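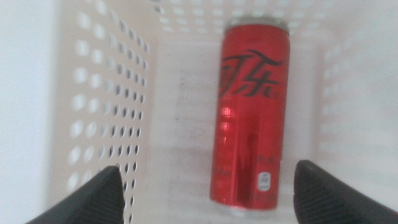
What is in the Donham container returns table?

Each row is one visit to a return point, with the number of cans and bottles handed in and the deposit paid back.

Home Data Notes Changes Contact

Donham Container Returns, data card

Version posted 04/04/2022. It replaces the February version, which had the Flisau rows under the wrong return point.

Contents

returns.csv holds the visits. points.csv holds the names and opening hours of the return points. The two files join on point_id. There are 14 return points in all, 9 in Donham and 5 in Flisau.

Columns in returns.csv

visit_id: a plain number, never reused
point_id: see points.csv
day: day of the visit, no time of day
cans: metal drink cans of any size
bottles: plastic drink bottles, with or without the cap
refund: deposit paid out, in cents
note: free text from the counter, mostly blank

Glass is not in the table. Lerthorpe takes glass under its own scheme and keeps its own records.

How the rows were made

Counter staff filled in paper sheets, and the sheets were typed up at the end of each week. Crushed cans were counted if the deposit mark could still be read. Bottles with liquid left in them were turned away and do not appear.

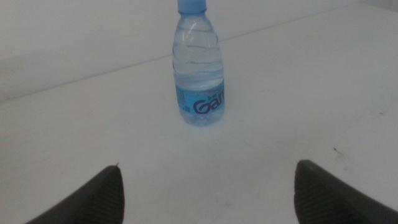 Chiharu Sakai wrote to ask whether a bottle missing its label should count as a return, as the sheets from two points seemed to treat it differently. They did. One point took them and left the refund at zero, and the other sent them back. We have left both sets of rows as typed. Filter on refund if you only want paid returns.

Known problems

About 200 rows have no day. They come from sheets where the top line was left blank. Refunds on those rows are fine to use in totals.

Some visits were split over two sheets and show up as two rows. We did not try to merge them.

Use

Free to copy and change. Please name the version you used. Corrections are welcome, with the visit_id if you have it.

Contact: Donham Returns Data | Copyright Donham Returns Data | Back to top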